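Cakton Visitor Accommodation Register

Last updated 2020-01-25 by Iestyn Price

What it covers

The register lists places to stay in Cakton and the surrounding parishes: hotels, guest houses, inns with rooms, and holiday lets. It holds 867 premises, one row each. Campsites and caravan parks are left out, as the county keeps its own list for those.

Files

premises.csv has the name, parish, type, number of bedrooms and opening months.
changes.csv has 1627 rows, one for each opening, closure, change of name or change in room numbers.

Both files are UTF-8 with a header row. Join them on premises_id. A hotel that closes and reopens under a new name keeps its old id, so the Stavora appears under the same number as the Owen Arms before it.

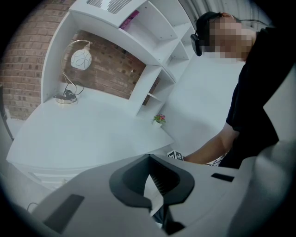 Bedroom numbers come from the owners. We wrote to every address in November and chased those who had not replied after 60 days. Where we still had no answer, the previous figure stands and the column "confirmed" is set to N.

Opening months are given as first and last month. Places open all year have 1 and 12. Some lets take bookings only in the school holidays, and the two columns cannot show this, so check the notes field as well.

Known problems

The 2 premises at Jiria share a reception and were entered as one business until the last release. Their older changes have not been split.
Staff accommodation is sometimes counted as guest bedrooms in the larger hotels.
Prices are not recorded.

Use

Free to copy and reuse with a credit to the register. Send corrections to Iestyn Price, quoting the premises_id. They go into the next release.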